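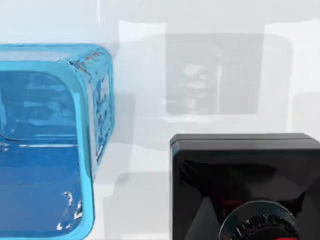

Groundbait feeding for bream

Groundbait feeding is the practice, in coarse fishing, of putting loose or balled feed into the water to draw bream to one spot and keep them there. It is used on lakes, canals and slow rivers. Most bream anglers treat it as necessary, though the evidence for many of the claims made about it is thin.

Method

The usual mix is a dry crumb, dampened and squeezed into balls, with casters, sweetcorn or chopped worm added. Balls are thrown by hand at short range or sent out with a catapult or a cage feeder. Two broad approaches exist. In the first, a large bed is laid at the start, often 12 balls or more, and then left alone. In the second, small amounts go in throughout the day. Supporters of each tend to quote their own best catches, and blank days are seldom written up.

Additives

Sweet flavourings, molasses and coloured dyes are widely sold. The Lefèvre mix, a dark brown crumb popular on the Husau canal, is said to "hold" shoals for hours. The claim appears to rest on match results from pegs that were already known to be good – a poor basis for crediting the bait. Bream do have a keen sense of taste, so a flavour may well have some effect, but how much is unknown.

The Ostis trials

An angling club at Ostis compared fed and unfed swims on its own lake over one summer. It recorded 51 bream from the fed swims and far fewer from the rest. The trial is often cited as proof. The fed swims, however, were all on the deeper eastern bank, and the anglers knew which swims they had been given. No repeat has been published.

Limits and side effects

Feed that is not eaten sinks and rots. At Brernesden reservoir a limit of 600 grams of dry groundbait per angler applies from June, falling to 300 grams in hot spells. The rule was brought in after complaints of foul-smelling silt near the dam, although leaf fall may have been partly to blame.

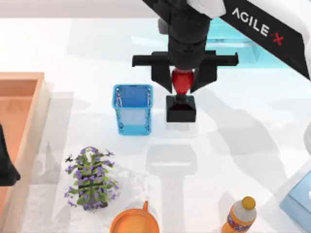 Does more groundbait mean more bream?

There is little to show that it does. A big shoal can clear a heavy bed quickly, but a small one may fill up on the feed and ignore the hook. Many match anglers start light and add more only after the first bites.

See also: Swimfeeder; Tench fishing; Close season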